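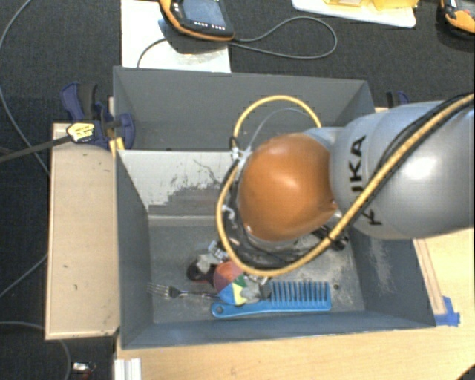 3.2 Small mixed items and how they settle

Most of the trouble in our lots comes from the small stuff. Big items get put somewhere on purpose. Combs, forks, balls, lids, pegs get dropped in wherever there is room and end up touching things they have nothing to do with. Figure 2 is a fair case: blue comb lying flat near the near wall, a ball in several colors right up against the top of the handle, a metal fork next to the ball with its handle going out of sight. Three things that nobody stores together at home.

Figure 2. Comb, ball and fork in a pile on the floor of the front bin.

We collected 64 mixed lots from 11 households in January. The instruction was short: empty one drawer or basket of odds and ends, do not tidy it first. Lots were recorded on arrival, then sorted by hand, then sorted a second time by a different person who had not seen the first result. Item names were taken from what the sorters wrote down, spelling fixed, nothing else changed.

Flat items. Combs, rulers, spatulas and the like lie down and stay down. A comb was rarely found on its edge unless something was holding it there. Flat items also work as a kind of shelf, small pieces ride on top of them and get carried along when the flat one is lifted. Wide-toothed combs are worse than fine ones for this, hair ties and loose thread get in between the teeth. Sorters complained about it a lot. The hanging hole at the end of a comb handle was used as a cue more often than we expected; several sorters wrote "hang up" next to a comb and put it with the keys and the bottle brushes, not with the bathroom things.

Round items. Balls roll until something stops them, which is usualy a wall or a long flat item. So a ball's neighbor says very little about where the ball came from. In our first coding scheme neighbors counted as evidence of origin. That was wrong for anything round and we dropped it. Multicolored balls also gave us problems under the color rule (section 3.4), one sorter would call the ball red, another would call it blue, both right depending on the panel facing up. We now code these as "multi" and leave it there.

Cutlery. Forks and spoons were the easiest category by far. Everyone knows where a fork goes. Disagreement only came up when the fork was partly hidden and only the handle showed, then it was written down as spoon, knife, or just "metal". With the tines in view there was no confusion at all. One household sent toy cutlery and real cutlery in the same lot, see the appendix for how that was handled.

3.2.1 Bin condition

Worth a note becuase it affected the coding. The bins were not new. Worn gray floor with whitish scuffs, pale rubbed marks on the side, and a light panel at the far end with black scratches and a dark scraped patch. In the stills, small dark marks on a bin floor can pass for items. The dark round spot just right of the comb in Figure 2 was entered as a button by one coder and left out by the other. We went with left out, and floor marks in general are now excluded unless a sorter physically picked something up. Pale scuffs were less of an issue except with clear plastic and white string.

Sloping walls matter too. Things dropped near the edge slide in toward the floor, so lots look more gathered than they would in a drawer with straight sides. We did not correct for that. A straight-sided tray would be the obvious comparison, not done yet.

3.2.2 Agreement

Coding was led by Beril Toprak, using the Vonis sheet with the Ullinura category list. The list has 11 top categories; 2 of them ("fasteners" and "parts of something") were merged after the pilot, hard to tell apart without asking the household. Remaining disagreements were mostly grooming versus kitchen for brushes, and toys versus sports for balls. A ball alone in a lot went to sports. A ball with crayons or blocks went to toys, same size ball or not. Sorters were reading the rest of the lot even after being told to go item by item. Section 4 comes back to this.

Category list frozen 2019-11-01, no items recoded after that.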